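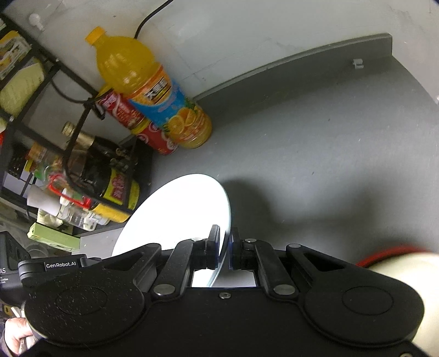 Assiette ronde blanche Bronasau

J'ai mis longtemps à vouloir vendre une assiette blanche. Il y en a partout, au supermarché, dans les vide-greniers, au fond du placard de tout le monde, et quand Kieran Tully m'a proposé de faire entrer la Bronasau au catalogue, je lui ai ri au nez (gentiment, il a l'habitude). Il m'en a laissé deux quand même. Je les ai posées à la maison, j'ai mangé dedans pendant tout un hiver, des pâtes surtout, et au mois de janvier je me suis aperçue que je tendais la main vers celles-là sans réfléchir, alors que mes jolies assiettes à fleurs restaient dessous dans la pile. Bon. J'ai rappelé Kieran.

Donc oui, c'est une assiette ronde, blanche, et c'est tout ce qu'elle est. Pas de motif, pas de petit filet doré qui part au bout de trois lavages, pas de bord en vagues. On la pose, on mange, on la lave, on la range. Je m'en sers pour tout : la tartine du matin, les épluchures quand j'ai la flemme de sortir un saladier, la part de tarte qu'on emporte devant un film, le dessous de pot de mon basilic en été (le basilic est mort, l'assiette va bien).

Ce que j'aime, c'est la façon dont elle se prend. Je suis maladroite, autant le dire, et j'ai cassé plus de vaisselle que je n'oserais l'écrire sur une page où j'essaie d'en vendre. Les assiettes très lourdes, je les lâche. Les très fines, j'ai peur de les abîmer rien qu'en les regardant. Avec la Bronasau je trouve le bord du premier coup, même d'une main, même quand l'autre main tient une casserole et que quelqu'un me parle. Essayez en boutique si vous passez, on en garde toujours une sur le comptoir pour ça.

Et puis le blanc! Je sais, ça ne fait rêver personne sur le papier. Mais mettez dessus une salade d'oranges, une purée de betteraves, trois radis et du beurre, et on voit ce qu'on mange. Mes soupers ont l'air mieux cuisinés qu'ils ne le sont. L'inconvénient, je le donne aussi : on voit tout de suite si elle est mal lavée. Une trace de sauce tomate séchée, sur un plat marron, ça passe inaperçu jusqu'au repas suivant. Sur celle-ci, non.

À l'unité ou par lot

L'assiette se vend 7 € pièce, et vous pouvez en prendre une seule, personne ne vous fera les gros yeux. Beaucoup de gens commencent par deux pour essayer, puis reviennent. Le lot de six existe aussi, emballé d'avance, et c'est celui que je conseille à ceux qui s'installent : ça suffit pour manger à deux plusieurs fois sans faire tourner la vaisselle, ou pour recevoir des amis sans sortir les assiettes en carton.

Bayu Sitompul, qui tient la cantine de la rue derrière chez nous, en a pris pour toute sa salle. Il les empile, les désempile, les passe à des gens pressés, toute la journée. Je lui ai demandé un avis pour la fiche et il m'a répondu « ben, c'est des assiettes », ce qui dans sa bouche est un grand compliment. J'ai insisté un peu. Il a ajouté qu'il les trouve faciles à attraper dans l'égouttoir, debout, par la tranche.

Ranger, empiler, égoutter

Parlons-en, de l'égouttoir. J'ai testé les trois que nous vendons et le mieux, de mon point de vue, reste l'égouttoir Illbridge avec ses fentes un peu larges. L'assiette tient bien droite et on la reprend par le haut sans cogner la voisine. Dans l'ancien modèle à fils serrés, il fallait viser, et le soir je vise mal.

Dans le placard, elles s'empilent sans drame. Si votre étagère est haute, faites deux petites piles côte à côte, vous me remercierez le jour où vous voudrez celle du dessous. Pour un déménagement, je les range debout dans le carton, jamais à plat, avec une feuille de papier entre chaque - j'ai appris ça trop tard et à mes frais. Un torchon au fond, un torchon dessus, et on écrit VAISSELLE en très gros sur les côtés du carton plutôt que sur le couvercle.

L'entretien

Éponge douce, liquide vaisselle ordinaire, eau chaude. Pas de paille de fer, s'il vous plaît. Si un fond de curry a laissé du jaune, une pâte de bicarbonate avec un peu d'eau, on laisse dessus le temps de ranger la cuisine et on rince. Kibet Barasa, à l'atelier, jure par le vinaigre blanc. On se dispute là-dessus depuis des années et je ne vais pas trancher sur une fiche produit.

Regardez le bord de temps en temps, passez-y le doigt doucement. S'il y a un éclat, même minuscule, mettez-la à la retraite : dessous de pot, repose-éponge, palette pour les peintures des enfants.

Les questions qu'on me pose au comptoir

Est-ce qu'on pourra en racheter plus tard, à l'identique? C'est LA question, et je la comprends, j'ai chez moi un service dépareillé de quatre modèles disparus. Kieran m'assure que le modèle n'est pas près de bouger. Il nous en reste 154 en réserve au moment où j'écris, et j'en recommande dès que la pile baisse.

Est-ce qu'elle existe en creux? Pas chez Bronasau. Pour les soupes, je renvoie vers le bol Kinyua, un peu plus bas, qui s'accorde sans être pareil (je n'aime pas quand tout est pareil, mais ça, c'est moi).

Est-ce qu'elle va avec ma vaisselle? Ma foi, elle est blanche. Manaia McAlister, qui fait nos vitrines, la mélange avec des assiettes anciennes, une sur deux, et la table a tout de suite l'air plus calme. J'ai copié l'idée à la maison pour un anniversaire et ça marchait très bien, même avec mes fleurs.

Et si elle arrive cassée? Ça arrive, rarement, mais ça arrive. Envoyez-moi un petit mot avec votre numéro de commande et je vous en remets une dans le prochain départ, sans vous réclamer les morceaux. Les commandes partent sous deux jours ouvrés, bien calées, c'est Said Badawi qui fait les colis et il ne plaisante pas avec le papier bulle. Vous allez en avoir pour des mois à l'éclater.

En boutique, demandez-la au fond à droite, sur l'étagère du bas. Si vous voulez le lot, dites-le en entrant, les cartons sont en réserve et il faut que je descende les chercher.

Fiche mise à jour le 13 septembre 2018

Vous aimerez aussi
Égouttoir à vaisselle Illbridge
Bol à soupe Kinyua
Torchons Drelosum, par deux
Assiette à dessert Bronasau
Brosse à vaisselle Drelosum
Dessous-de-plat Kinyua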